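okay so I moved to Wumdale in May and I need to talk about the bus situation, because I have become a bus person and I have opinions now. thread, sorry in advance

the 19 is supposed to come every half hour. what it does is come twice in a row, one right behind the other like they're holding hands, and then you get nothing until your coffee is gone

the 83 is the good one!! it goes over the hill past the old Pirnero bakery (still smells like bread, even with the windows shut) and the driver waits if she sees you running. I would take a bullet for the 83

my system so far: backpack instead of a tote, always. a tote on a full bus slides off your shoulder at every single turn and dumps your lunch on a stranger. ask me about the soup

also wear a T-shirt under whatever you have on. the heat on the 19 is either off or it's a pizza oven, and you won't know which until the doors close behind you 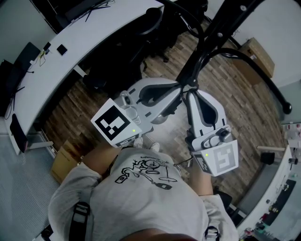 backpack on, gray cartoon tee. the whole wardrobe at this point

anyway, fares. the Vida card is the one you want. you load it at the pharmacy, NOT at the machine by the station, which ate 2 of my dollars and then told me to have a nice day

someone at my stop told me to just use Limo and get a ride everywhere. I looked at the price for a Saturday night and closed the app so fast. I could buy a bicycle. I could buy a small horse

fun thing I learned from the plaque at my stop: there's been a road along this route since 1807. so people have been standing on that exact corner being annoyed for a very long time, and I find that kind of comforting?

best seat, since a couple of you asked: right side, just behind the back door. you get the window, you get the breeze at every stop, and you don't have to climb over anybody's knees to get off

worst seat is the sideways one over the wheel. I've seen up to four people fight for it and I don't understand any of them

ok the 19 just turned the corner and there's another 19 behind it. taking the second one, it's always emptier. bye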